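场地与测量 » Breden七号洞码数标记和测距仪对不上

楼主 长铁未修 发表于2020年1月3日
在Breden打了一个冬天,七号洞(五杆洞,记分卡519码)的第二杆参考距离一直有问题,把情况整理一下,请懂测量的看看。

球道右侧有一根200码的标杆,从标杆旁边用Zolo激光打旗杆,读数和标杆总是差一截,差多少随旗位变,这个我理解。问题在于把旗位修正掉以后仍然有差,而且方向固定,激光读数总是偏长。同一位置用Fokeck手表看果岭中心,读数又和标杆基本一致。

已经排除的因素:
一、斜坡补偿已关闭,设备侧面的标记确认过。
二、打到的是旗杆,锁定震动有,后面那排树离得远,误锁背景的话读数会大得多。
三、电池换过,读数没有变化。

剩下的可能我想到的有:标杆测到果岭前沿,标杆位置被移动过,或者Fokeck的地图底图就是照球场资料画的,所以两者一致不说明什么。哪一种可能性大?

1楼 半寸草
先问一句标杆测到哪里。记分卡背面一般会写“距果岭中心”或“距果岭前沿”,老球场写前沿的很多。如果是前沿,激光打旗杆必然偏长,不需要别的解释。

2楼 长铁未修(楼主)
记分卡背面写的是果岭中心。标杆本身没有写。

3楼 半寸草
那要看记分卡是哪一年印的。洒水喷头上的数字看过没有?喷头盖通常是单独测的,和标杆不是一批。两套数据对一下,至少能知道是标杆自己的问题还是全洞的问题。

4楼 侧旋观察
我不太同意从标杆开始查。先把误差来源分开。

激光测的是仪器到目标的直线距离,也就是斜距。球场码数按水平距离测。七号洞从球道到果岭是上坡,斜距必然比平距长,方向固定,和楼主说的现象吻合。关掉补偿以后显示的就是斜距,这一点很多人没有注意。

5楼 长铁未修(楼主)
斜距和平距的差我算过。七号洞第二落点到果岭的高差没有那么夸张,那个坡度下两者的差别还到不了一码,我看到的差比这个大好几倍。所以斜距是因素,但量级不对。

6楼 侧旋观察
高差是目测的还是量的?目测高差误差很大,尤其是果岭后面有土坡的时候,眼睛会把后坡算进去。

7楼 长铁未修(楼主)
目测。承认这里不严谨。但要让斜距差达到我看到的程度,果岭得抬高到需要爬楼梯,七号洞走过的人都知道没有。

8楼 侧旋观察
这个可以接受。那斜距降为次要因素。我保留一条:打旗杆时你瞄的是旗面还是杆身下部?几乎没有影响,记录一下即可。

9楼 推杆线外
手表和标杆一致,激光单独偏长,按少数服从多数应该怀疑激光。去练习场找一个用卷尺拉过的目标校一下,省得猜。

10楼 半寸草
少数服从多数在这里不成立,前提是三个来源互相独立。楼主自己也说了,Fokeck的底图可能来自球场资料。如果底图上的果岭轮廓是旧的,手表给出的“中心”就是旧果岭的中心。

11楼 推杆线外
手表底图是卫星影像描出来的,不会去用球场的纸质资料。

12楼 半寸草
影像也有拍摄日期。果岭改造之后影像没更新,效果一样。七号洞果岭改过没有?

13楼 长铁未修(楼主)
改没改过我不清楚,我是后来的会员。只知道果岭后半部的草色和前半部不完全一样。

14楼 老球童已退役
改过。七号洞果岭重做过一次,前面的沙坑填掉一半,果岭整体往后扩。具体年份不记得,只记得是十一月封的洞,封洞期间打临时果岭。当时的图是Hugo Gilbert画的,后沿那块平台就是那次加的。

15楼 半寸草
那就对上了。果岭往后扩,中心后移,标杆没有重新埋,手表底图没有更新。激光打的是现在的旗杆,偏长,方向固定。三个现象一个原因。

16楼 侧旋观察
结论下得早了。楼主说旗位已经修正过,修正的时候用的是什么基准?如果用的是球场每天发的旗位表,旗位表写的是距前沿几码,那么修正用到的果岭纵深也是一个输入。纵深用旧值还是新值,结果不同。

17楼 长铁未修(楼主)
旗位表给的是距前沿的步数,纵深我用的是记分卡背面的数。记分卡是新版还是旧版,我回头看印刷批号。
另外前沿有没有动?老球童说沙坑填掉一半,前沿如果往前延伸了,中心后移的量就要打折扣。

18楼 老球童已退役
前沿基本没动。填掉的沙坑种了裙边草,没有算进果岭。

19楼 中线与拐点
我做过工程测量,补充几点流程上的东西。

球洞长度从发球台固定标志起算,沿设计打球线量到果岭中心,有拐点的按拐点分段,各段取水平距离相加。所以519这个数对应的是一条折线。站在发球台上用激光打旗杆,和记分卡做比较没有意义,五杆洞尤其如此。第二落点以后如果没有拐点,那段可以直接比较。

固定标志一般嵌在发球台侧面,和当天摆的发球标志不是同一个位置。有人拿当天的发球标志当起点,然后抱怨码数不准,这类帖子每年都有。

标杆的埋设精度和球洞全长的精度要分开谈。全长通常有测量记录,标杆多数由养护部门埋,割草时拔出来、再插回去,偏几步很常见。所以推荐以喷头盖为准,喷头是固定的,拔不走。

20楼 推杆线外
喷头也会换位置。改灌溉管线的时候喷头挪了,盖子照旧拧回去。

21楼 中线与拐点
有这种情况,属于施工管理问题。出现概率比标杆挪位低。

22楼 长铁未修(楼主)
昨天傍晚又去了一次,记录如下。

球道中线附近找到一个喷头,盖上数字还能看清,没有标前沿或中心。站在喷头上用Zolo连打多次,读数稳定,跳动在仪器标称范围以内。把旗位换算到果岭中心,结果比喷头盖上的数长,差值和在标杆处得到的差值接近。
然后从标杆横向走到喷头连线上,比较标杆和喷头之间的相对关系,两者自洽。也就是说标杆没有被挪过,至少没有单独挪过。
借了同组球友的另一只Fokeck手表,固件比我的新,果岭中心读数和我的一样。
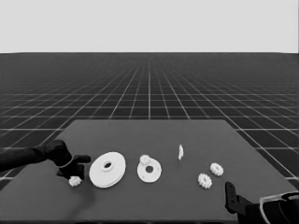
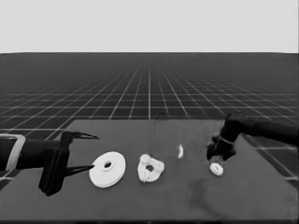
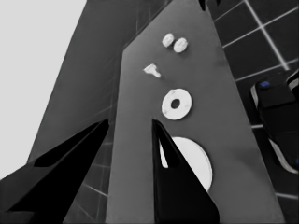 渲染图三张:灰色平面,白色物件若干

印刷批号也看了,记分卡是果岭改造之后印的,但背面的果岭纵深表和改造前那一版逐项相同。球会前台有一份旧卡压在玻璃下面,我对着看的。

23楼 半寸草
纵深表没更新,这一条就够了。标杆、喷头、纵深表都是旧果岭那一套,内部当然自洽。

24楼 侧旋观察
同意标杆挪位可以排除。纵深表相同还有另一种解释:改造前后纵深恰好没变,后面加的平台没有算进去。需要实测纵深。

25楼 中线与拐点
实测方法:收球时间,征得同意后从前沿中点到后沿中点拉卷尺,沿打球线方向。注意果岭边界以割草线为准,冬天割草线会内缩,量出来偏小,要找永久边界。没有卷尺的话激光也可以,站在前沿打后沿处的同伴,不过短距离激光的相对误差偏大,只能作参考。

26楼 推杆线外
在果岭上拉卷尺,后面的组能把你骂死。我还是那句话,先校激光。到现在为止整个推理都建立在那一台Zolo没有系统误差的前提上。连打多次读数稳定,只说明重复性好,不说明准。

27楼 长铁未修(楼主)
这个意见我接受。准确度确实没有独立验证。练习场那几块牌子谁量过我也不知道,得找一个可靠的基线。

28楼 中线与拐点
田径场直道可以用,端线位置有验收。早上人少的时候去,一端放一个反光的东西,另一端三脚架架设仪器。单位设成米,不要在码和米之间来回换算,换算取整会引入误差。

29楼 侧旋观察
还有一点,不同型号的起算点不一样,有从物镜端算的,也有从目镜端算的,说明书里一般有写。对楼主看到的量级来说可以忽略,做校准时最好对齐。

30楼 湿地三号
路过。我那台Zolo和楼主同款,冬天低温下第一次开机读数偏过,放口袋里捂一会儿恢复。买的时候花了900,二手,没有说明书。

31楼 推杆线外
低温影响的是电池电压和屏幕刷新,对测距本身没多大影响。你那台可能是别的毛病。

32楼 湿地三号
可能吧。反正捂过以后是准的,我没深究。

33楼 侧旋观察
“准”的依据是什么?

34楼 湿地三号
和球童报的一样。

35楼 侧旋观察
那球童报的多半又是标杆那套数。循环论证。

36楼 老球童已退役
球童报数不全看标杆。七号洞我们以前在标杆数上自己加,旗子在后平台就多给一支杆。这个习惯是果岭改完以后才有的,之前没人这么报。

37楼 半寸草
这条比较有价值,相当于一份长期的经验修正。

38楼 侧旋观察
有价值,但旗位在后平台本来就要加。楼上说的多一支杆是相对前沿旗位还是相对中间旗位?

39楼 老球童已退役
相对中间。中间旗位也要略加一点,没有后平台那么多。

40楼 长铁未修(楼主)
和我的数据方向一致。

顺便问一个相关的:这件事对比赛有没有实际影响?月例赛允许用测距设备,斜坡功能必须关。没有设备的人只能看标杆,等于系统性少拿杆。上个月就有同组两个人第二杆攻果岭都短了,打的还是两种不同的球,一个用Arnaud,一个用别的,落点差不多。

41楼 推杆线外
两个人都短什么也证明不了。冬天空气密度大、球温低、草面软,短一点正常。样本太少。

42楼 半寸草
没人拿这个当证明。规则层面,标杆码数只是参考信息,不准也没有救济。委员会最多发个通知。

43楼 中线与拐点
影响更大的是难度评定。果岭中心后移,球洞有效长度变长,果岭目标尺寸也变了,按理应当通知所属协会,由他们决定要不要重新测量和评定。单洞变化小的话对整体难度值影响很有限,不过记录应当更新。

44楼 长铁未修(楼主)
已经写邮件给球会竞赛部,收件人是Inès Picard。把喷头位置、标杆位置、旗位表照片和原始读数都附上了,没有写结论,只请她确认两件事:现行标杆测到哪个点,果岭改造后有没有重新测量。

45楼 推杆线外
原始读数能不能也贴这里?你一直说“差一截”“差值接近”,别人没法复核。

46楼 长铁未修(楼主)
校准做完一起贴。没校准之前单贴读数,后面又要引用来引用去,容易乱。

47楼 推杆线外
不同意。先贴未校准的,校完再贴一份,两份都留着,这才叫记录。

48楼 中线与拐点
支持贴原始数据,注明未校准即可。

49楼 长铁未修(楼主)
行,我誊成表格再发。手写的本子淋过雨,有两行看不清,那两行不计入。

50楼 侧旋观察
表里请单列旗位步数和换算后的中心距离,换算公式写出来。步长也要给,旗位表的一步按一码算还是按实际步幅,各家球场不统一。

51楼 长铁未修(楼主)
旗位表底部注明一步按一码。

52楼 半寸草
养护的人摆旗时真的会按一码走?我见过的都是随便迈。

53楼 老球童已退役
Breden以前是用脚步,走得还算准。现在换了人,不知道。

54楼 侧旋观察
那就再加一个误差项。建议选旗位靠近前沿的日子测,步数少,累积误差小。

55楼 长铁未修(楼主)
记下了。下次等前旗位,带三脚架去。

56楼 长铁未修(楼主)
更新:Picard回信了,内容很短。标杆和喷头盖均测至果岭中心,测量时间早于七号洞改造,改造后全洞未复测。她会问养护部有没有Gilbert那套竣工图,有的话可以从图上量新中心。复测没有时间表。

57楼 半寸草
那基本清楚了。差的就是中心移了多少。

58楼 推杆线外
激光还没校。

59楼 长铁未修(楼主)
知道,田径场那边在换跑道,围起来了,正在找别的基线。谁那里有验收过的直线段请留言。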